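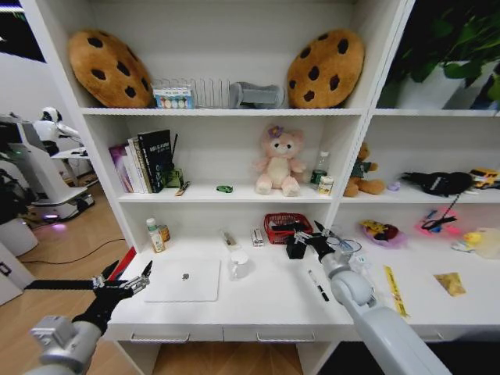

Guido Farina objects that visitors at the last open day came away thinking the arms could tidy any desk, and asks that whoever presents this time say in plain words what has been rehearsed. Agreed. The steps below assume you will do so.

## 4. Running the shelf-and-desk demonstration

The Altidik brochure calls the station "ready in moments." Allow 20 minutes, more if the end pieces are being changed between grippers and hands.

1. Load the Skeltamik profile that matches what is fitted to the arms. Read the name on the screen twice. The two-fingered gripper profile will load without complaint on a jointed hand.
2. Leave the shelves as full as they are. A cleared desk makes for a smoother show and proves very little.
3. Mark the visitor line 200 cm from the front of the desk. Children will step over it, so post someone there.
4. Run the slow check with both arms raised before the first group comes in.

 **Caution:** Keep hands off the desk whenever the arms are enabled, including when they look idle.

5. Bring the right hand in toward the red basket and hold the left one open over the desk. Stop there and let people ask questions before any contact is made.

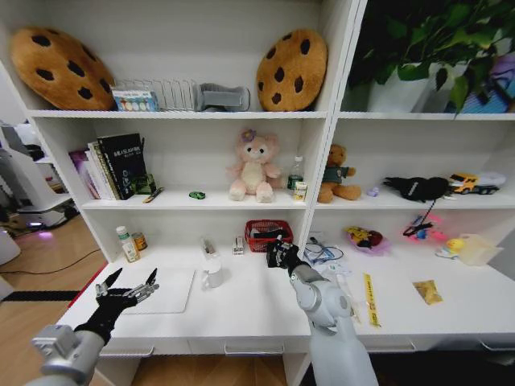

6. Ask a visitor to name an object. If it isn't on the rehearsed list, say so — then try it anyway, and leave the result where it falls.
7. Log every attempt, including the ones cut short by the stop button. Cinzia Longo keeps the sheet.

**Note:** In December we logged 9 attempts in a single session and the visitor handout mentioned only the good ones. Don't quote a success rate from a run that short.

### 4.1 Between groups

Lower both arms to the rest position and disable them. Put moved items back by hand, and don't let visitors believe the arms did it. Piras supplies a reset routine, but we have not seen it finish with a full desk and do not recommend it in front of an audience.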